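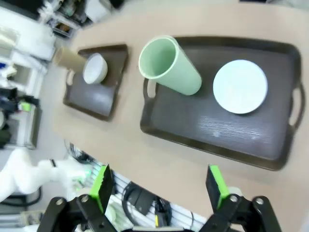

Table two at Vurkilberg: both trays, cups and bowl on their sides, gripper at the near edge.

1/ We rewrote our house rules for the tableware cell this spring. Revision 18 went live on 22 May 2026. A few people asked for the short version, so I'm putting it in a thread. These are our rules, written for our site. Check them against your own risk assessment.

2/ Scope first. The rules cover arms working on cups, bowls, plates, trays and cloths on a shared table. They don't cover knives or glass. Those have their own sheet, which is a lot longer.

3/ Speed. 300 mm per second at the tool whenever someone is inside the floor line. No exceptions for demos. The old sheet let the shift lead waive it and we took that out.

4/ Two arms over one table. One arm holds, the other waits until the hold is confirmed. We log the confirmation in Sanna. If there's no entry, the run doesn't count, even if the cup ended up where it should.
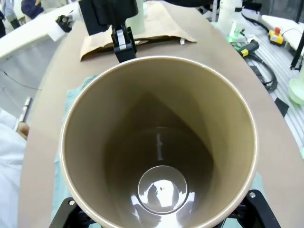
5/ Hands. Keep them off the table while either arm is enabled. If you need to move a cloth or a bag, pause, say "paused" out loud, wait for the answer, then reach. People skip the waiting part. I've skipped it.

6/ The stop button stays within reach of the operator. Never under a cable, never behind a bin. Check it at the start of each shift and after anyone moves the bench gear.

7/ Visitors. Maximum of two inside the line, and the operator decides where they stand. Everyone else watches from behind it. Loose sleeves get rolled up, scarves and lanyards come off. If a visitor is handing items over, they get the five minute briefing first
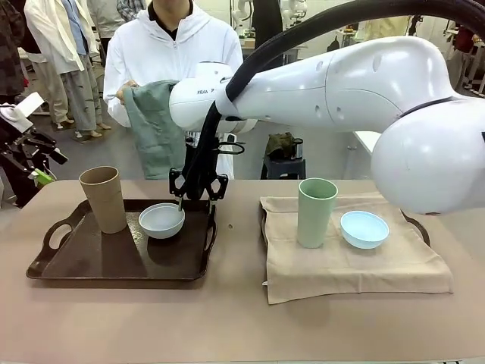
and they sign the sheet afterward. The briefing used to be 14 slides. It's now one page and people read it.

8/ Grip force for soft plastic is set per item in Jukero. Don't copy the value from a similar cup. Form 918 is where you write down any change, including the ones you reverse.

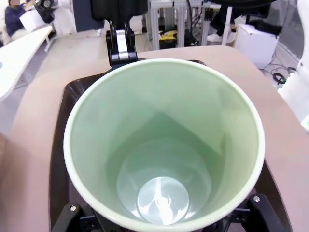
Green cup in the gripper over the dark tray, second gripper just behind it.

9/ Next review is in September. Emora is going through the cable routing section before then. If you run a similar cell and your numbers are different from ours, reply with them and tell me how you set them.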